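On Keeping a Household Pantry Inventory
Posted 2022-10-17

This blog has until now concerned itself mainly with household accounts, and several readers have written to ask whether the same methods may be applied to food. They may. The following remarks set out the system in use in my own home in Gruvedville, which has been in operation since May and has required only modest correction.

The purpose of a pantry inventory is to establish what is held, where it is held, and by what date it should be eaten. It is not intended to restrict anyone's meals. Members of the household remain free to take what they wish, provided that the removal is entered on the sheet. Compliance with this last provision was poor in the first weeks and has since improved.

Shelf-stable goods are divided into four classes. Class A covers grains, flour, dried beans and pasta. Class B covers cans and jars. Class C covers oils, vinegars and sauces. Class D covers snacks of every kind, including crackers, sweets, nuts and dry noodles intended to be eaten from the bag.
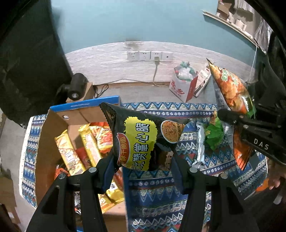

Class D presents the greatest difficulty. Goods in the first three classes leave the shelf when a meal is being prepared, generally by the hand of one person, and the entry is made at the same time. Snacks leave the shelf at all hours. They are also bought outside the regular shopping trip, received as gifts, and brought back from travel, so that a considerable part of the class enters the house without ever passing through the kitchen. I attempted at first to record each item singly. This proved tiresome and was abandoned within two weeks. Class D is now recorded by container: one bin for savory goods and one for sweet, each with a line on the sheet for the earliest date found inside.

My neighbor Melina Theodorakopoulos, whose own pantry is much larger than mine, takes a different view. She holds that snacks should be left out of the inventory altogether and simply replaced when the bin is low. I have some sympathy with this position. The objection is that small packages drift to the bottom of a bin and remain there, and in my experience the oldest item in any pantry is very often a snack.

With regard to dates, the practice here is as follows. Every package is checked on arrival. If the printed date is small or placed on a fold, it is copied in marker onto a strip of masking tape and attached to the side facing out. Date order varies by country of manufacture, and imported goods may show the year first or last. Where the order is uncertain, the earlier reading is used until the matter can be settled. The tape should be written before it is applied, as the marker tends to puncture thin wrapping.

The sheet itself is ruled by hand. I tried a spreadsheet called Tivia, which was recommended to me by a former colleague, Vaughan Tawhiri, and which is a capable piece of work. It assumes, however, that a computer is near the pantry. In this house the pantry is at the end of a passage and the computer is upstairs, and entries were being made from memory in the evening. A clipboard on a nail has given better results.

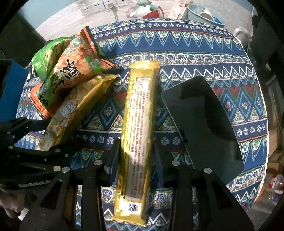
A full count is taken on the first Saturday of the month. All shelves are emptied in turn onto the nearest clear surface, wiped, and refilled with the earliest dates to the front. The October count found 11 errors, most of them in Class B, where jars of the same sauce had been entered under two names. The names have been made uniform. The count also brought to light a can of chestnuts that I had no memory of purchasing and which has been moved forward for early use.

I should add a word on quantity. Some households prefer to keep a fixed reserve of each staple. I keep 2000 grams of rice and the same of flour, and allow the remaining stock to rise and fall with the season. Larger reserves were kept at our previous address in Fulska, where the nearest store was a long drive away, and a good deal of flour was lost there to weevils.

Readers have asked about the freezer. It is kept on a separate sheet, with its own classes, and will be treated in a later post once the labels have been redone.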